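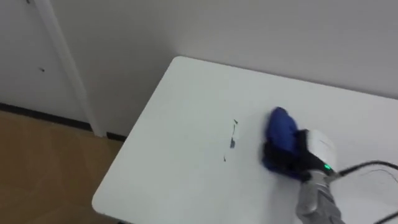

Minutes of the equipment meeting, Allach flat, 27 December 2021

I took the minutes again, so blame me for the spelling. We had apologies from the two who are still away with family, and they've both sent their votes by email. We started late on account of the trains.

1. Last meeting's minutes

Agreed, with one correction. I'd written that the Hashemi quote included delivery and it doesn't. I've put that right in the shared copy.

2. Where we are with the wiping work

Table wiping stays our main job until May. We're on marker marks on a white tabletop with a blue cloth, and everyone was happy to keep it that simple for now. Somebody asked if we should move on to dried coffee (I'd love to!) but the feeling was that we should sort out the kit first and then get fancy. Coffee goes on the list for the spring.

The two of us who do most of the sessions would like a proper stock of cloths. At the moment we buy them at the supermarket when we remember, and the last lot were a different thickness from the ones before, so results from one week don't sit nicely next to results from another. Agreed that we order one big batch, all the same, in blue. I'm doing that this week.

3. Grippers

This took up most of the evening. We have two quotes for a spare pair, one from Gromis at 1790 euros and one from Hashemi at 1152 euros. The Hashemi price looks lovely until you add delivery and the adapter plates, and then they want eight weeks on top of that. Gromis can send theirs in two, plates included, and they'll swap the finger pads free for the first year.

I was all for the cheaper ones when I walked in - I'll admit that freely - but I came round. Pressing down on a table for hours is hard on finger pads, and being without a gripper for eight weeks in the spring would cost us far more than we'd save. One vote against, on the grounds that we've never bought from Gromis before, which is fair enough. We'll order from them and ask for the delivery date in writing.

4. Cables

A long and slightly grumpy item. We went over the same ground as in the autumn: the wiring on the upper body wants tidying, and the long lead across the floor wants a better route. Umeo do a sleeve and clip set that would cover both arms and the head end, and they've offered us the lot for 530 euros if we order before the end of January.

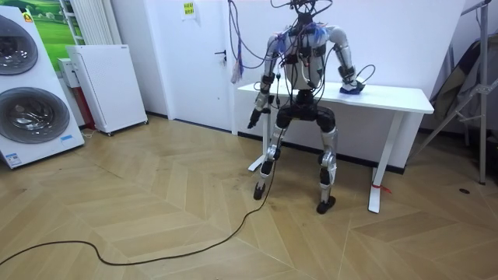 Could we do the cable tidying ourselves and spend the money on something else? We could for the arms, but the head end needs sleeving that bends without pulling on the plugs, and we haven't got the tools to make it.

So the Umeo set is approved. The floor lead isn't part of it, and we'll try a low rubber cover from the hardware shop before paying for anything clever. I've been asked to measure the run from the desk outwards and post the length in the group.

5. Budget

With the grippers and the cable set we'll have spent nearly all of the winter money. Cloths and the floor cover come out of petty cash. The second desk is put off until May, and so is the new chair I keep going on about.

6. Any other business

Please write the session times in the book, even the short ones. We need them for working out how often to budget for finger pads, and there are whole weeks with nothing in.

The spare desk key is still missing. Have a look in your coat pockets.

Next meeting is in the same place, date to be fixed by email. I'm bringing cake, and it's someone else's turn for the minutes.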